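Range hood: ducted or recirculating for a small kitchen?

hobgrease
We're redoing the kitchen in our Utlow condo and I'm stuck on the hood. The fitter from Studetti says recirculating with charcoal filters is fine for a place our size. My sister-in-law has one and her curtains smell like bacon. Running a duct means going through an outside wall and the quote for that part alone is almost $2000. Worth it or no?

panfry_pat
Duct it. I lived with a recirculating hood for 7 years and all it did was move the smell to the living room (loudly!). Pay once and be done.

Tilebug
Gotta disagree with Pat. Ours recirculates and it's fine, but I change the charcoal every 6 months and most people never do. I bet that's the story with the bacon curtains. Also check your condo rules before you let anybody cut a hole in the outside wall, mine said flat no.

panfry_pat
Charcoal doesn't do a thing for steam though. If you boil pasta a lot you'll have drippy windows all winter.

Tilebug
So crack a window? I cook every night and I don't have drips.

hobgrease
Rules say I can ask, so I'm asking. Has anyone had a Sorensen? The showroom guy on Tuesday kept steering me to the Tultanent and I couldn't tell if it was better or if he just had a pile of them in back.

quietmornings
Had a Sorensen in my last place. Good pull, awful lights. Whatever you buy, get one with real knobs or buttons on the front edge. My current one is touch controls and with greasy fingers I end up poking it 2 or 3 times before it does anything, and then it's on full blast.

hobgrease
Knobs, noted. I like the sloped chimney kind with the controls along the front, so maybe that settles itself. Leaning toward ducted if the board says okay.
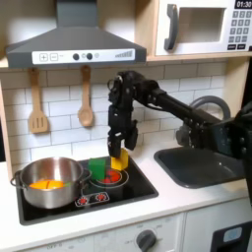

mossy_sink
Can I wash the metal grease filters in the dishwasher, or does that wreck them?

Tilebug
Mine go in on the hot cycle by themselves, no plates. The aluminum ones turn dull gray after a while but they still work the same. Keep the charcoal ones out of there.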